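Hindlow Craft Room Gallery
Posted August 30, 2020

Welcome in! If you have been following along since January you know that the old back bedroom at our place on Hindlow Street has been turning, very slowly, into a proper craft room, and a good many of you have written to ask for pictures. I meant to put them up in the spring, and then I meant to put them up when the shelves were painted, and then I decided the shelves could be painted forever and you would all still be waiting. So this is the gallery as it stands today. I only have one picture from the box table sorted out and ready so far, so I have written up the rest of the room the way I would if you were standing in the doorway with a glass of iced tea, and the picture comes toward the end, where the boxes come in.

The room itself

It is a small room with one good window, and it gets the morning light, so that is when I like to sew. My sister-in-law Annunziata Piras had it as her bedroom for 3 years when she first moved here, and the closet still smells faintly of the cedar blocks she kept in it (I have left them in, they do no harm and the wool likes them). We took the closet doors off in January and hung a curtain, and that one change did more for the room than anything we spent real money on. A door that opens outward into a small room eats up all the floor you were hoping to stand on!

The walls were going to be green. I painted one, looked at it for a week, and painted it back. They are cream now and I am done talking about it.

The button count

I promised Seraina Pfister I would put this in. Her mother's buttons came to us in a pair of cookie tins after the house was sold, and Seraina sat down one rainy weekend and counted every one of them. There are 734. She wanted to know whether there were 900, because that was the number her mother always gave when anybody asked, and she was a little let down, I think, though I told her that buttons have a way of leaving a tin over the years and ending up on coats. The shell ones are my favorites. There is also a single glass one, dark blue, with a chip out of the rim, and I cannot bring myself to use it or to throw it out.

We sorted them by color first and that was a mistake. When you are mending a shirt you want the right size before you want the right shade, so we tipped them all back out and started over by size. If you are about to do your own, take it from us and go straight to size. Use muffin pans for the sorting. A baking sheet with a rim is fine too, but the small ones slide into the corners and you will be chasing them with a fingernail.

Thread, ribbon and the drawer of shame

The thread lives on pegs by the window, and yes, I know, the sun will fade it. Imani Swai has told me so in person and again by letter. I have moved the silks into a drawer to please her and left the everyday polyester out where I can see it, and we are both fairly content with that.

Ribbon was harder. I had it on a dowel for a while and it looked lovely, but every time I pulled one roll the neighbors came along with it and unwound onto the floor. It is in shallow trays now, standing on edge, with a pin through the loose end of each roll. Short pieces go in an envelope. When the envelope will not close I make bookmarks for the church sale, and then I start a new envelope.

Every craft room has one drawer you do not open in front of company. Mine has zippers from trousers that no longer exist, half a bag of toy stuffing, curtain hooks, a quantity of elastic I don't trust, and the instructions for a sewing machine I sold. I will get to it when the weather cools down.

Boxes with lids

Now we come to the part I have the picture for. After a lot of trying one thing and another, I have come around to small divided boxes with a handle, the kind you can pick up and take out to the porch. Open bowls look pretty, but a bowl of snaps and one careless elbow will teach you all about lids. A divider inside saves you from needing a second box, and a handle means you are not carrying it flat against your chest with your chin on top to keep it shut.

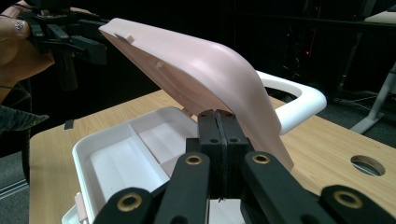 The pink-lidded box, open on the wood-grain table. You can see the white divider inside, and the white carrying handle curving up behind the lid.

I am fond of that pink. It is a pale one, a bit like the inside of a seashell, and it sits nicely with the white. Even the little latch piece at the corner is pink, and somebody at a drawing board must have cared about that, bless them.

A few things I have learned about boxes of this sort, for anybody setting up their own. Look at the underside of the lid before you wash it, as there are often small pegs and tabs there and a stiff brush can catch on them. Dry everything well before you put metal pieces away, or your needles will spot. Put the heavier things low down and toward the middle so the box hangs level from its handle. I label mine with a strip of masking tape and a pencil, and when the contents change I peel the tape off and begin again. Brunello Lombardi made me some beautiful printed labels as a birthday present and they are on the fabric bins, where things stay put long enough to deserve them.

Still to come

The fabric shelves, once there is paint on all of them. The pressing corner, with the board that Ubaldo Marras cut down for me so it fits under the window. And the quilt, of course, for those of you who keep asking. It has 2,000 little hexagons in the plan and I am not going to tell you how many of them are sewn.

If you have sent me pictures of your own rooms, thank you, I have enjoyed every one, and I will ask each of you before I put any of them up here. Letters are always welcome at the same address as before.

Back to the main page
More from the craft room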